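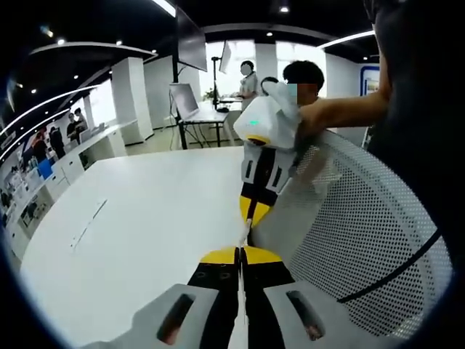 Two hand-held grippers over the white table, one held up near the housing.

Two-handed gripper recording: do we throw out episodes with other people in view?

Posted by tableside_m in Data Collection, November
3 answers

We are collecting examples for a two-arm policy at a shared hall in Miltomside. Each person works with a pair of hand-held grippers, one per hand, and each gripper has its own camera. The task is folding a small cloth and putting it in a tray. So far we have 300 episodes and I am going through them before the first training run.

My trouble is the background. The hall is open and there are people at the counters most of the day. They walk through, they stand behind the table, and sometimes a second person leans in to hand over a gripper before the episode starts. The cameras have a very wide view, so all of this ends up in the recording. I also see the other gripper in nearly every episode, which I expected, but not how much of the view it takes up.

A colleague who worked on the Tuhiwai set says to delete anything with a person other than the operator in it. If I do that I lose most of what we have. Another colleague says to keep everything and blur the faces. We also tried hanging a sheet behind the table for a morning. It looked tidy, but the policy we trained on that small batch did poorly once the sheet was down. It was a small batch, so I don't want to read too much into it.

Things that may matter:

The arm we will run it on will stand in the same hall, probably at a different table.
Each episode lasts 28 seconds on average.
We start recording by hand, so there is often some waving about at the beginning before the fingers get near the cloth.
Tracking is from the camera image plus the motion sensor. We have no markers in the room.

Should I filter by background at all, and if so, by what rule?

Rhys Te Moana
Accepted — marked helpful by the poster

Keep them. I would not filter on background people unless they touch the objects or block the fingers.

The policy is going to run in that hall. If people are walking past during training, it has a chance to learn that they don't matter. If you strip them out, the first person who walks behind the table on test day is something it has never seen. Your sheet result fits with that, small batch or not.

What I would look at is the following.

Trim the start. If the operator is still picking up the second gripper, or someone else is holding it, that part is not the task. Cut to the point where both grippers are in the operator's hands and over the table. We do this by hand with a scrub bar and it takes one person an afternoon for a set your size. You can find most of the cut points from the gripper opening signal, but check them by eye anyway.

Check tracking before you check anything else. A plain white table is hard on it. When the camera points straight down at a glossy top there is little for the tracker to hold on to except the lamp reflections, and those move when you move. A busy room in the upper part of the view helps you there: columns, counters, ceiling lights. People walking are a small part of that view, and a decent tracker throws those points out. I would plot the path of each gripper and look for jumps. Any episode with a jump goes, no matter how clean it looks on video. 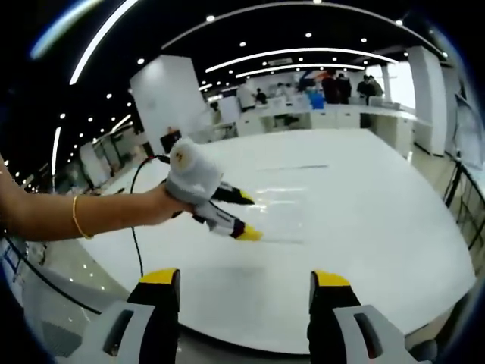
Left gripper open above the table, right gripper's fingers at the bottom. Columns, counters and ceiling strips beyond.

With a view like this I would be happy. The other gripper can be seen down to both tips and there is plenty of fixed structure in the room. The thing I would watch is the cable. It comes out of the back of the gripper and runs down across the table, and your arm may not have a cable in that place. Route it back along the forearm and tie it with a cloth strap above the wrist. Leave some slack or people will start to hold their arms stiffly, and you will get stiff motions in the data.

On faces: blur them, yes, but do it on a copy and keep the originals locked away until you have run the tracking. Put a notice on the door too. People who use the hall should know there is recording going on.

Last thing, you said the arm will stand at a different table. Then move the work now. Record at 3 places in the hall if you can, and at different hours. I would take over 300 episodes spread like that before I would take twice as many from one spot.

draltia_user

We just deleted all of ours that had people in them and it worked fine. This was in a closed room though, so it was only a handful. Drutura has a filter for it that you can switch on at import.

pegboard

Agree with Rhys on the cable. I'll add one thing about the left and right streams, as it cost us two weeks. Check that they are lined up in time. We started both by hand and they were off by a few frames, different in every episode. Now the operator taps the two sets of fingertips together at the start and we line up on the tap, then trim it off.

Also decide early whether left is always left. We had two people swap grippers partway through a session to rest an arm and the file names stayed the same. I only caught it from the calibration — the numbers were slightly wrong for every episode after the swap. We put colored tape on the handles after that. Write the serial number in the session notes as well, tape falls off.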